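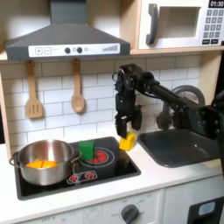

Prurside is 80 minutes from anywhere with decent coffee, and in February the bus heater works on one side only. I went anyway, because the Sayce building opens its doors once a winter and I have a weakness for play kitchens. My own is a full-size rental with a worse backsplash than the one in room 10.

Our guide was Bongani Molefe, who walked backward for most of the tour and hit two door frames. He took us past the coat racks, past a long talk on varnish that I will spare you, and into the kitchen. It's a handsome thing. White subway tile, laid staggered the way a person with opinions would lay it. A gray range hood. A slotted spatula and a spoon, both wooden, hung up as neatly as mine have never been. The microwave gets its own wooden shelf, and I have been asking my landlord for one of those since I moved in.

The pot is stainless steel, and lunch was something orange. I have paid for worse in Skostuston.

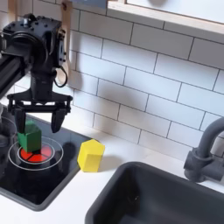
Green block, red burner. Cooking time not given.

The burners are printed on, rings and all, so you could leave one going over a long weekend. The hood also has a plus button and a minus button, plus a row of bars that climb to the right, and I stood there wondering what level I would want. Probably the second bar. The man next to me wanted all of them.

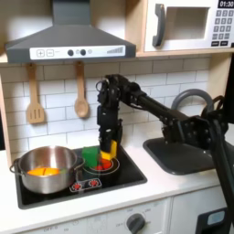 By then the Zultance group had caught up with us and the room got tight. Bongani moved us along to the gift counter, where a wooden egg costs more than a dozen real ones and I bought two. Visitor 293 got a free tote bag. I was 357, according to my sticker, and got the stairs. The bus back leaves from the far side of the parking lot, so wear boots.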